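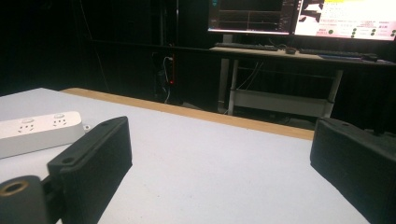 How often do the fingers on the hand-held gripper need to be checked?

At the start of each working day, and again after any drop, with a full teardown every 100 hours of use.

Barajas Bench: Setup and Upkeep of the Hand-Held Gripper
Prallgate workshop notes, posted Jul 3, 2021

This page covers the care of the hand-held gripper used at the Barajas bench. It replaces the older sheet that was taped inside the cabinet door. The older sheet had the wrong torque sequence for the finger screws and did not mention the hub. Both are corrected below.

The gripper has two black fingers, each a block with rounded edges, attached through a flange. The hub sits low on the left as the operator holds the tool, with a brass-colored ring in its end. The bench itself is a white tabletop with a light wood edge strip on the far side. Power on the table comes from the white strip at the left. The logging desk stands beyond the bench with two monitors on it, and the Drornen software runs there.

1. Before power is applied

Lay the tool on a folded cloth with the hub facing up. Wipe both fingers with a dry lint-free cloth. Do not use alcohol on the fingers. It does no harm once or twice, but the surface turned chalky on the first pair after a few weeks of daily wiping, and chalk ends up in the slide.

Look at the screw holes. A fine white line running out from a hole is a crack, and the finger gets replaced that day. Small scuffs on the inner face can be left alone. Scuffs on the outer face usually mean the tool has been set down on its side, and the flange should be checked for twist.

Close the fingers by hand. They should meet along their full length. If they meet at the tip first, the flange screws are uneven. If they meet at the base first, the finger is bowed and cannot be corrected by adjustment.

2. Finger screws

Back all the screws off one turn before tightening any of them. Bring each one to contact, starting with the screw nearest the hub, then go to the one diagonal from it. Tighten in the same order in two passes. The old sheet had the outer screws first, which pulled the finger away from its seat and left a gap that could be felt with a fingernail.

Replacement screws are in the Norkico drawer. Use only the short ones. The long ones will go in without much resistance and will bottom out against the slide, and the finger then seems tight while the head is still loose.

Thread lock goes on the flange screws only. It attacks the finger material if it runs.

3. Hub

The hub needs less attention than the fingers but takes longer to put right. Put a thumb on it and rock it side to side. Any click is play in the seat. A dull, soft movement with no click is normal when the tool has been sitting in a cold room overnight, and goes away after a few minutes of handling.

Clean the bore with a dry swab. No grease goes in here. Grease was put in once in May and drew in enough dust to jam the travel, and the entire tool had to be stripped to clear it.

If the hub does have play, stop and tag the tool. The repair is done on the vise bench and takes most of an afternoon - do not try it on the white table.

4. Travel and zero

With the tool connected, open the Drornen travel page. The reading with the fingers closed is the zero reading and the reading at the stop is the open reading. On this unit the closed value is 1854 and the open value is 2349. Both are raw encoder values and are stored in the unit file under those two labels.

Close the fingers gently and hold them for 5 seconds. Write down the value. Open to the stop, hold again, and write that down as well. Repeat the pair twice. If the values agree with the stored ones, go on to the table checks.

If the closed value has drifted and the open value has not, the fingers are the cause. Go back to section 1. If both have moved in the same direction, the encoder has shifted on its shaft, and a new zero has to be stored after the clamp is tightened. If they have moved in opposite directions, check the cable before anything else. A partly seated plug has given that result more than once.

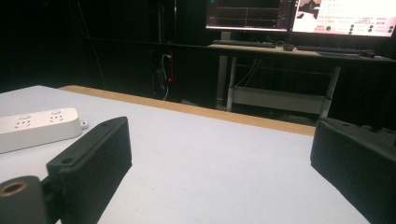
Never store a new zero to make a bad reading go away. The old value is overwritten and the software keeps no history. Write the stored pair in the log book first, with initials.

5. Table and cabling

Keep the tabletop clear between the tool and the far edge. The power strip stays at the left end, parallel to the far edge. When it was kept at the right it was in the path of the operator's arm, and the cord got pulled off the table along with it.

Route the tool cable over the near edge and leave one loose loop. A tight cable drags on the wrist and shows up as a slow lean in the recorded motion. A cable that reaches the floor gets stepped on.

Cables under the logging desk should hang clear of the lower shelf. They may rest on it if they have to, but they should not be pinched between the shelf and the leg. Check this whenever the desk has been moved. Check the two keyboards too. They look alike in low light, and a command typed on the wrong one goes to the plotting machine, where it does nothing useful.

6. Lighting

The room is run dark apart from the table. The black background keeps stray reflections down. The monitor with the Drornen status page is much brighter than everything near it and should be turned down if it begins to wash out the exposure. Use the button on the monitor itself. The software brightness setting resets at every restart.

Do not angle a lamp at the fingers. They are matt and dark by choice, and a lamp aimed at them only puts glare on the white top.

7. Replacing a finger

Replace fingers as a pair, even if one looks sound. A new finger set against a worn one gives an off-center grip, and the zero drifts for days as the new part beds in.

Disconnect the tool. Remove the flange screws and keep them out of the way; they are not reused. Slide the finger off along its long axis without twisting. Brush out the seat. Fit the new finger dry, check that it sits flush by eye and then by fingernail, and follow section 2 for the screws. Run section 4 afterward, and store a new zero only if the repeats agree with each other.

Used fingers go in the gray bin with a slip giving the hours and the fault. Unlabeled fingers were getting back onto tools.

8. Known faults

Fingers stick when half closed: dust in the slide. Brush it, do not blow it. Compressed air pushes the dust into the hub.

Reading jumps by a large step and returns: cable or plug. Swap the cable before opening the tool.

Reading is steady but the grip feels weak: screws bottomed out, almost always the long Norkico ones.

Squeak on opening: flange rubbing. Loosen, reseat, retighten in order. No oil.

Status page shows no tool: unplug, wait, plug in again at the same port. A different port brings the tool up under a new name and the stored zero is not applied.

9. Records

One line per day in the log book: hours, closed value, open value, initials. A teardown gets its own page. Parts fitted are listed with the drawer they came from, so that a bad batch can be traced.

Corrections to these notes go to Hefin Griffiths at the Prallgate bench. The torque values are being measured again with the new driver and will be added to section 2 when they are ready. Until then use the card in the Norkico drawer.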